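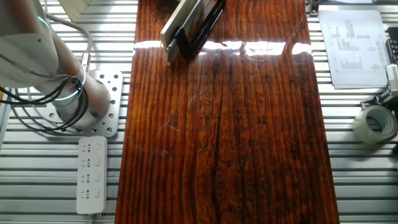 一块木板和我会说的几个字

我学中文已经很多年，可是关于木头的词，到今年六月以前，我只会说“木头”和“桌子”。后来我有了一块板，一块长长的、红褐色的、漆得很亮的板，我才发现自己什么也说不出来。板上那些线叫什么？那些深色的、好像河一样的东西叫什么？漆上面发白的地方，可以说它“脏”吗？我去问别人，别人告诉我一个词，我回来看板，觉得这个词对一半。这样来来回回，我的生词本写满了几页，板还是那块板，没有动。

所以这篇文章一半写木板，一半写词。如果有的句子不太顺，请原谅我，我每一句都读了两遍，但是读两遍的人也是我自己。

板是怎么来的

卖给我板的店叫 Quaye，在 Grurham 的一条斜街上，门很窄，里面很深。店里卖旧门、旧抽屉、没有腿的凳子，还有很多不知道从哪里拆下来的木料，都靠墙站着，像在排队。我本来去找一个抽屉的拉手。我家里有一个柜子，拉手掉了以后我一直用绳子代替，绳子也很好用，可是客人每次看见都要问。

拉手没有找到。在找拉手的时候，我把几块木料往旁边推，推到最后一块的时候，门口的光正好照过来，它一下子亮了。我不知道中文怎么形容那个时候的感觉。我的母语里有一个动词，意思是“东西从后面叫你的名字”，中文好像没有这样的动词，那我就说：我站住了。

店主说这块板很老，他的父亲从 Enden 收来的，一起收来的纸条上写着1815。他把这个数字说得很慢，好像数字本身也值一点钱。我问纸条在哪里，他说丢了。我问是1815年，还是编号1815，还是别的什么，他想了一会儿，说都有可能。我喜欢他这个回答。一个卖东西的人愿意说“都有可能”，我就比较愿意相信他别的话。

我后来查了一点资料，觉得年代这件事没有办法从板上看出来，至少我没有办法。漆一定比木头新，这个我敢说，店主自己也承认，他说前一个主人用100号的砂纸把老的表面磨掉了，然后刷了新的漆，刷了3遍。Theophilus Dramani 听到100号的时候脸上很痛苦。他说100号太粗，后面应该再用细的砂纸，一层一层往上走，直接刷漆的话，划痕会留在下面，漆越亮，它们越清楚。我当时不懂，现在懂了一些。板上有一些浅色的划痕，在板的半边比较多，淡淡的，像有人用很硬的铅笔写了字又后悔了。是不是砂纸留下的，我不能证明，Theophilus 说他也不能，但是他的表情没有变。

价钱我不写。我的姐姐读这个博客。

关于“亮”

我以前以为“亮”是一个好词。“漂亮”里面有它，“明亮”里面有它，“月亮”里面也有它。木头的人（我不知道应该叫他们什么，做木工的人，喜欢木头的人）说“亮”的时候，有时候是批评。“这个漆太亮了。”他们这样说，声音往下走。

太亮的问题，我用了几天才明白。板放平以后，你从上面看，灯在漆上变成一条白的带子，带子下面是什么花纹，你就看不见了。你走一步，带子也走一步。你想看一个节疤，它就跑到节疤上面去。我有一次跟它玩了很久，歪着头，蹲下来，站起来，再蹲下来，膝盖都响了。

中文里有“反光”这个词，我觉得很好，很准确，好像光本来要进去，木头说不，它就反过来了。还有一个词叫“哑光”，我第一次看到的时候以为写错了。光怎么会哑呢？光本来也不说话。后来我想通了：亮的漆很吵，哑光的漆安静。从那以后我看家里所有的东西都在想它吵不吵。冰箱的门很吵。茶杯有一点吵。我的旧书桌从来没有刷过漆，它一句话也没有。

可是，吵也有吵的好处。没有漆的木头颜色是干的，浅的，像没有睡好的脸。漆进去以后颜色就深了，有层次了，木工朋友告诉我这个可以说“颜色出来了”。我很喜欢这个说法，颜色本来在里面，漆请它出来。这块板的颜色出来得特别多。亮的地方是蜂蜜的颜色，是琥珀的颜色；暗的地方是栗子的颜色，有一点红。同一块板，你换一个方向看，它就换一种颜色，我给朋友发了两张照片，她问我为什么买两块。

我试了几种看的办法，在这里写下来，也许对别人有用。

从正上方看，最容易看见板的形状，也最容易看见灯。如果想量尺寸，或者想看板直不直，这样看就可以。看花纹不行。

从侧面看，把眼睛放得很低，低到几乎跟板一样高，这个办法是 Yaw Quansah 教我的。他说看漆面平不平，要像看湖一样看。眼睛低的时候，板面变成一片很长的水，木纹是波浪，一条接着一条往远处去，远的那一边就是岸。如果漆有鼓起来的地方，或者有凹下去的地方，反光到了那里就会弯，会断。他说这个比用手摸还准。我觉得手也很准，但是手不知道怎么告诉别人。

还有一种，是在对面有亮光的时候看，光从对面来，经过漆面，再到眼睛里。这个时候板最好看，也最难看清楚。有一道很强的光落在板上，白得发蓝，中间还断了一下，断开的上下两段没有完全对齐。我看了很久那个断的地方。像湖的办法告诉我那里应该有一点什么，可能是一条细缝，可能是漆的一个小台阶，也可能只是光本来就是两段。我没有下结论，Yaw 说先不下结论是对的，他说大部分木头都是被结论弄坏的。
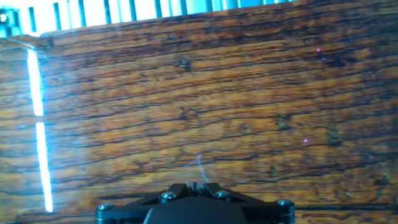
裂、缝、纹、疤

现在我写词。我的生词本上，关于这块板的那一页是这样开始的：裂、缝、纹、疤。这几个字我以前都认识，可是不知道它们住得这么近。

纹。木纹是树自己长出来的线，这个最简单。我的老师 Akua Sowah 也是学中文的人，她比我学得早很多，所以我叫她老师，她不太同意。她说“纹”字有绞丝旁，跟丝、线、布是一家，所以你看木纹的时候应该想到布。我回去看，果然像布，像有人把一块布轻轻推了一下，它起了波浪，然后就不动了。这块板的纹顺着长的方向走，大部分很有规矩，只有在有节疤的地方转一下，像水绕过石头。节疤不很明显，淡淡地转着，不仔细找就过去了。

疤。节疤是以前长树枝的地方。我的第一个反应是不太舒服，因为“疤”是受伤以后留下的东西，长树枝怎么会是受伤呢？但是 Akua 说，对木板来说，每一根树枝都是一次打断。她说得很平常，一边说一边在吃橘子。我把这句话写在生词本的边上了，后来发现它对记生词没有帮助，可是我也没有擦掉。

缝。缝是两样东西中间的空。门缝，牙缝，窗户缝。如果两块木头拼在一起，中间那条线就叫拼缝，或者拼接的缝。缝可以是人故意留下来的。

裂。裂是本来是一样东西，后来变成两样，或者差一点变成两样。裂没有人故意。

这样就有一个问题，也是我想写这篇文章的真正原因。板的中间有一条深色的线，顺着长的方向，往一头走。我应该叫它裂还是缝？

如果是缝，这块板就是用两块木头拼成的，那么两边的木纹应该接不上，颜色也可能不一样。如果是裂，这就是一整块木头，年纪大了，干了，自己开了一条口子，两边的木纹应该还认识对方。听起来很容易，看一看就知道了。我看了。有的地方我觉得接得上，有的地方我觉得接不上。颜色在线的旁边本来就变深，深到后来线和颜色混在一起，我分不出哪里是线，哪里是颜色。

我用指甲轻轻地走过去。指甲的感觉是：有一点点，然后没有了。漆已经流进去了，流进去以后就在里面硬了，把原来的边都变圆了。所以不管它以前是裂还是缝，现在它是一条填了漆的沟。沟是第五个字，我原来没有准备学它。

店主的说法是“天然的”。我问他天然的裂还是天然的缝，他说，就是天然的。这个词在中国的店里我也听过很多次，它好像一条毯子，什么都可以放在下面。

我怎么擦它

这一段比较实际。有人在上一篇文章下面问我怎么擦亮的漆面，我那时候还没有这块板，只能回答“用布”。现在我可以回答得好一点。

先用干的软布，把灰带走。我强调“带走”，这是 Theophilus 改我的话改出来的，我原来说“擦掉”。他说灰里面有很小很硬的东西，你用力擦，它就在漆上面写字。所以布要轻，往一个方向走，走到头，抖一抖，再回来走下一条。顺着木纹的方向。

然后用拧得很干的湿布。水龙头的水就可以，不要热水。我试的时候布拧得不够，水留在板上一颗一颗的，很好看，可是不应该。

然后马上再用一块干的布。

这三步做完，如果还有雾一样的地方，就先别动它。我知道这个很难。我看到雾一样的地方，手就想去找瓶子。我的柜子里真的有一个瓶子，Clerkine，是店主送给我的，他说这是擦亮漆用的，前一个主人也用它。瓶子上的字磨掉了一大半，只剩下牌子的名字和半句警告。半句警告比一整句更可怕。我把它放在最上面一层，够得到，但是要搬椅子，搬椅子的时间可以让我想一想。

我在一个看不见的地方试过一点点，是板的底面，靠边。那里本来就没有正面那么光，试完以后比较光，也比较黏。过了一个晚上不黏了。我把这个结果告诉 Yaw，他只问我一句：那它变成什么了？我说我不知道，他说那就不要放在正面。

关于打蜡。我查到很多互相吵架的意见。一些人说漆面上打蜡等于给雨衣穿雨衣。另一些人说蜡可以保护漆，少留手印。我的经验太短，不能参加吵架。我只知道手印在这块板上真的很厉害，我的手一放上去，拿起来，五个手指都在，很清楚，像小学生交作业。过一会儿会淡，不会自己走。

还有一个小事情：不要在板的上面穿毛衣工作。毛会掉下来，掉在亮的地方，你吹它，它跑到另一个亮的地方。

离得很近的时候

我想再说说离得很近的时候看见的东西。前面说过从上面看、从侧面看，可是我最喜欢的是脸几乎贴到板上。别人在的时候我不这样做。

近的时候，木纹不是布了，这个时候我觉得像地图，像从飞机上看一个很干的国家。深色的线有粗有细，细的像头发，粗的已经可以说是短短的裂。有一些线走着走着分成两条，各走各的，过一段路又回到一起。我为这个找了半天动词，“分叉”我知道，“合并”太像公司，“汇合”是河用的词，我选了“汇合”。一条裂汇合到另一条裂里面去。Akua 说裂不能汇合，只有水可以。我说你来看一眼，她看了，说好吧，这一条可以。

线密的地方颜色很深，一条压着一条；线少的地方露出宽宽的、浅金色的条子，特别干净。我总是先看浅的地方，眼睛在那里休息，然后再去密的地方数……我本来要写“数线”，可是我没有数完过，所以不写了。

近的时候还看见漆。漆自己也有样子，平常它很透明，你就忘记它。有一个地方有一块灰灰的、差不多是圆的影子，薄薄的一层，下面的木纹还看得见，像对着玻璃呼了一口气以后的样子。它也可能是手印，也可能是以前放过杯子，也可能是漆里面的毛病，我每一种都想过。中文里这个应该叫什么？我找到的词有“雾斑”“水印”“白雾”“污渍”。污渍我不喜欢，好像它已经被判了罪。水印的意思是有水来过，我也没有证据。我现在叫它“那一团”。

旁边的反光还是那么强，一道白里带蓝的光，从上面下来，慢慢地弯，有一条很细的暗线在靠上三分之一的地方横着穿过去。光弯的地方我用 Yaw 的办法想，应该是漆面不平；细线的地方，也许跟前面说的断是一件事，也许是两件事。那条细线出了光以后再走一点，就走进木纹里，找不到了。我追了它很多次，每次都在差不多同样的地方丢掉。

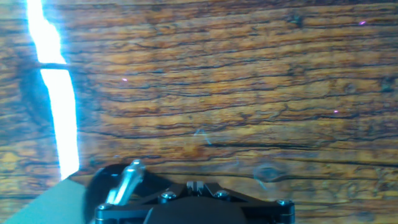

Selorm Yakubu 来信说，裂和缝的问题我问错了地方，应该看板的两头，看端面。端面上有年轮，如果是一整块木头，年轮的弧线会穿过那条线，虽然断开了，弯的方向还是一样的；如果是拼的，两边的弧线就各弯各的，甚至一边朝上一边朝下。他又说漆只骗得了正面，很少有人肯花功夫给端面也上好几遍漆。

我读到这里放下了手机，先去洗手（手上有饼干），然后去看端面。

端面。这也是一个新词。我原来叫它“短的那个边的脸”。

可惜前一个主人就是那种很少的人。端面也上了漆，而且上得很厚，我想是剩下的漆舍不得丢，都刷在那里了。里面很暗，用手电筒照，手电筒就在漆里面开了一朵花，年轮躲在花的后面。我换了角度，用纸把光挡软一点，看见了几条弧线，在左边。右边我也看见了几条，可是很浅，弯还是直，我看一次是弯的，看一次是直的。

我给 Selorm 写回信，把看到的都写了。他回得很快，让我在端面上刮掉一小块漆，像邮票那么大就够。刮下来以后那里会是哑的，别的地方是吵的（这是我的话，他不这样说话），但是没有人会去看端面。

可是我会看。我已经知道那里有一张脸了。

还没有决定的事情

这几天我一直在想要不要刮。我列了一张表，左边写刮的好处，右边写不刮的好处。左边只有一条：可以知道。右边我写了很多，写完以后读了一遍，发现每一条都是“我害怕”，只是换了不同的词。我的中文在右边那一栏用得特别好。

Akua 说刮。她说一个学语言的人不能有一个东西在家里，却不知道它的名字。

Theophilus 说要刮就全部刮，正面也刮，从100号以后应该走的路，一步一步补走一遍，然后上一层薄的、哑光的油。他说的时候手已经在空气里推起来了，好像手里拿着砂纸。我请他坐下喝茶。

Yaw 说，板平吗？我说板平的。厚的地方和薄的地方差多少？我量过，不到2毫米。他说那就用吧，在上面做事情，过一年再看。裂的话会长，缝的话也会长，可是长的样子不同。裂喜欢跟着木纹走，木纹转它也转；缝直，开也是直直地开。等一年，它自己会说它是什么字。

我对 Yaw 的这个说法最没有抵抗力，它让我什么都不用做。但是我也知道自己，所以我定了一个很小的任务：每个月用铅笔在本子上画一次那条线，从一头开始，画到我看不清楚的地方为止，旁边写上天气是干还是湿。铅笔不画在板上，画在本子上，这个我写清楚，我姐姐会担心。

六月的第一张已经画好了。画的时候我又学会一个词，“走向”。线有走向，山也有走向，街也有。画一条线的走向，你的手比眼睛先知道它在哪里犹豫。它在靠近中间的地方犹豫了一下，往旁边偏了一点点，再回来。我画了三次，三次都偏。如果是缝，它为什么要偏？锯子不会犹豫。可是锯子拿在人的手里，人会。

我把画发给 Selorm，他说偏的那一下对裂有利，不过也就是一点点有利。他还是要我刮那块邮票。

生词

有读者喜欢我把生词放在最后，这次也放。解释是我自己的，不要拿去考试。

木纹：树长出来的线，像布。

节疤：以前有树枝的地方，木纹要绕过去。

端面：木板短的一头，看年轮的地方。

拼缝：两块木头拼起来中间的线，有人要它在那里。

开裂：没有人要它在那里。

哑光：安静的漆面。也可以说亚光，我在店里看到两种写法，都没有人改。

走向：线要去哪里。

包浆：这个词很多人给我留言说应该学，意思是东西用久了、摸久了，表面自己长出来的那种光。我的板没有包浆，它有漆。Theophilus 说现在开始摸，漆会先磨没有，然后才轮到木头，我大概看不到了。我每天还是摸一下，早上经过的时候，用手背，手背不留印子。

拉手我后来也没有买到，柜子上还是绳子，我换了一根蓝色的。如果有人在 Grurham 看到铜的、两个螺丝孔的旧拉手，孔距比较宽的那种，请写信告诉我，旧一点没有关系，少一个螺丝也没有关系。

—— Yamila Lucero

分类：家里的东西 / 学中文 / 木头

联系我：页面右上角的信封 | 文字和照片归作者所有，转载请先写信 | 回到顶部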